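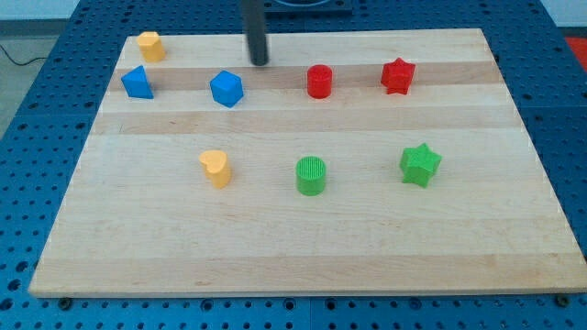

Shape blocks and what to keep them on?
Started by trerstead_mom, 14 May 2024

trerstead_mom wrote:
Hi all! My sister handed down a bag of little plastic shape blocks (cubes, stars, hearts, a hexagon, that kind of thing, all red, blue, yellow and green) and my two-year-old is obsessed. Problem is they go everywhere. I've been putting them out on an old maple cutting board so there's a "place" for them, and it works for maybe ten minutes. Do any of you use a real tray with sides? And is it weird that I like the board better?

gluepot86 wrote:
Not weird. We've used a retired cutting board for play dough and blocks since February. It's heavy, it doesn't slide, and the scuffs don't matter. I'd keep the board.

Josska_Jen wrote:
I'm going to disagree, sorry! A board with no edge is asking for it. Anything round goes straight off. We had a red cylinder that lived under the fridge more than it lived in the box. Get a tray with a lip, even a cookie sheet.

gluepot86 wrote:
Cookie sheets are so LOUD though. Stand the cylinder on its end and it stays put.

Josska_Jen wrote:
You stand it on its end. Then a toddler comes along.

Chie Kaneko wrote:
I run a small play group in Grimshaw and we do both. Board for sorting, tray for free play. With the board I only put out 6 at a time, two of each color, and the rest stay in the bag. Fewer pieces made a much bigger difference than what they were sitting on. The little ones go by color first. The heart and the star can wait until they're bored with the cube.

trerstead_mom wrote:
Oh, I like that. I've been dumping the whole bag out, so that might be my real problem! Did you oil your board or leave it bare?

Chie Kaneko wrote:
Bare. I wipe it with a damp cloth and prop it up on its side.

oldpine wrote:
I'd put mineral oil on it. Those glued strips can open up at the seams if it gets washed a lot. Mine split right down one of the darker strips.

gluepot86 wrote:
Were you soaking it?

oldpine wrote:
Dishwasher. My husband, not me.

Josska_Jen wrote:
Still voting tray. But yes to fewer blocks, I'll give you that one.

trerstead_mom wrote:
OK, keeping the board, oiling it tonight, and hiding half the bag. Will let you know how the cylinder does.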